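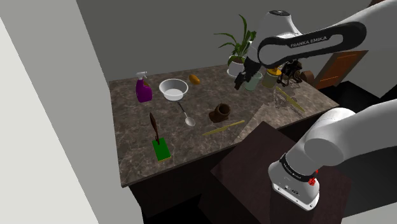
Subject: Re: Sourdough starter gone quiet
From: Lihua Peng
Date: 2 December 2018

Hi all,

Catching up on the list after a long week, so sorry if this has been covered!

> My starter doubled every morning all through September and now it
> barely moves. Same flour, same jar, same 12 hours between feeds.
> Should I throw it out and begin again?

Please don't throw it out! Mine does the same as soon as the heating goes down at night. I checked with a thermometer and the shelf was way colder than I'd guessed (I'd been telling everyone my kitchen was 70, ha). I moved the jar on top of the fridge, where it sits at 73, and it was climbing up the glass again after a few feeds.

Two other things I'd try: use a bit less old starter each time, and swap a spoonful of the white flour for rye. I get the Fodik rye from the mill shop in Clandau, but any whole rye should do.

Also, does anyone still have the bun recipe that went around before the Fivholm bake sale? The one with cardamom. I've lost my copy and my sister keeps asking.

Lihua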